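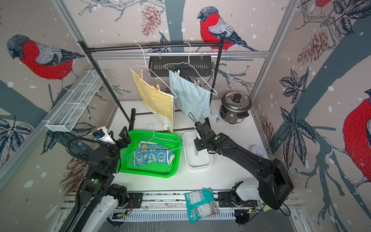

Section 4. Filing a Request for Mediation

This section covers opening a new case in Resard, entering the parties, uploading the agreement to mediate, and serving the request on the other side. It applies to party representatives and to case staff filing on behalf of a party. Selection of the mediator is covered in Section 5. Fees and deposits are covered in Section 7.

4.1 Before you start

You need the following at hand:

The contract or separate agreement that contains the mediation clause, as a searchable PDF.
The full legal name and service address of every party.
A signed authority to act, if you are filing for someone else.
A short statement of the dispute, no longer than 3,000 characters including spaces.
The payment reference for the filing fee.

Note: Resard does not save a filing until Step 6 of 4.2 is complete. Prepare the statement of the dispute in a separate file and paste it in.

Note: If the contract calls for arbitration with no mediation step, do not use this form. Use the Request for Arbitration form described in Section 9. A case opened under the wrong form cannot be converted. It must be withdrawn and filed again, and the filing date of the first form does not carry over.

4.2 Opening the case

1. Sign in to Resard and select New Case from the left menu.

2. Under Procedure, choose Mediation. The form reloads with the fields for that procedure.

3. Under Rules Version, choose the version in force on the date of filing, unless the parties agreed in writing to an earlier one. The version dated Monday, December 8, 2025 is selected by default.

4. Enter the short title. Use the surname or company name of the first filing party, a slash, and the surname or company name of the first responding party. Do not include "v." or "et al." The system adds the case number to the end of the title.

5. Paste the statement of the dispute. State what the contract was for, what is in dispute, and what outcome is sought. Leave out settlement offers.

6. Select Save Draft. A draft number appears at the top right. Write it down. The draft number is not the case number and must not be quoted in letters to the other side.

Caution: The statement of the dispute is sent to the responding party exactly as entered. Staff do not review it for privileged material. Once the request has been served, the statement cannot be recalled.

4.3 Entering the parties

1. Open the Parties tab and select Add Party.

2. Choose the role: Filing or Responding. In a joint request, every party is entered as Filing.

3. Enter the legal name as it appears in the contract. If the name has changed, enter the present name and put the earlier name in the Formerly field.

4. Enter the service address. A post office box is accepted only with a working email address.

5. Add the representative, if there is one. Upload the signed authority under the representative's name, not under the Documents tab.

6. Repeat for each party. A case may hold up to 100 parties. For larger groups, contact the case desk before filing.

Worked entry: Bernura supplied shelving to Wike under a written contract. Bernura is filing, and Folasade Babalola is its outside counsel. Bernura is entered with the role Filing. Babalola is added as representative, and her authority is uploaded on the same screen. Wike is entered with the role Responding. Its representative field is left blank, even if Bernura knows who acted for Wike in earlier letters. Wike will name its own representative when it answers.

Note: An affiliate that did not sign the contract may be entered only if it consents in writing. Upload the consent under the name of the affiliate.

4.4 Uploading the agreement to mediate

1. Open the Documents tab and select Agreement.

2. Upload the whole contract. Extracts are rejected.

3. In the Clause field, enter the number of the clause that refers to mediation. If the clause has no number, enter the page.

4. If the contract has been amended, upload each amendment as its own file, oldest first.

5. If the contract is in another language, upload the original and the translation as 2 separate files. Name the translator in the Notes field. A certified translation is not required at this stage, but the mediator may ask for one later.

6. Select Check Files. Each file should show Accepted. A file marked Held is password protected or cannot be searched. Replace it and run the check again.

Caution: Do not upload witness statements, expert reports, or correspondence marked "without prejudice" under this tab. Every file under Agreement is open to all parties. Confidential papers for the mediator go in the private folder, which is created after appointment. See 5.6.

4.5 Submitting and serving the request

1. Open the Review tab. Fields still missing are listed at the top.

2. Enter the payment reference and select Match. If no match is found, wait one business day and try again before contacting the case desk.

3. Tick the declaration and type your full name.

4. Select Submit. The case number is issued on the next screen and by email.

5. Under Service, choose Portal, Courier, or Both. Portal service is available only where the responding party has agreed to it in the contract or in a later writing.

6. For courier service, download the cover sheet and place it on top of the printed request. Send one set to each responding party. Enter the tracking number in the Service Log on the day of dispatch.

7. When delivery is confirmed, upload the receipt. The time for the answer runs from the delivery date entered in the log.

Note: If delivery fails, do not edit the first log entry. Add a second entry with the new address and attach the evidence supporting that address.

4.6 Correcting a filed request

Spelling errors in names and addresses can be corrected by the filing party until the answer is received. Select Correct next to the field, enter the new text, and give a reason. The old text stays visible in the case history.

Changes to the statement of the dispute, the clause number, or the list of parties require an amended request. Select Amend on the case page and repeat 4.5 in full, including service. An amended request restarts the time for the answer.

4.7 Error messages at filing

R-2: The short title is already used by an open case. Check that a joint filer has not opened the same case before changing the title.

R-4: The authority to act is missing or has expired. Upload a current one under the representative's name.

R-7: The rules version does not match the date of filing. Choose the right version, or upload the written agreement that allows the earlier one.

Questions about this section go to Onyekachi Adeleke at the Riltex case desk, through the Messages tab. Include the draft number or case number in the subject line.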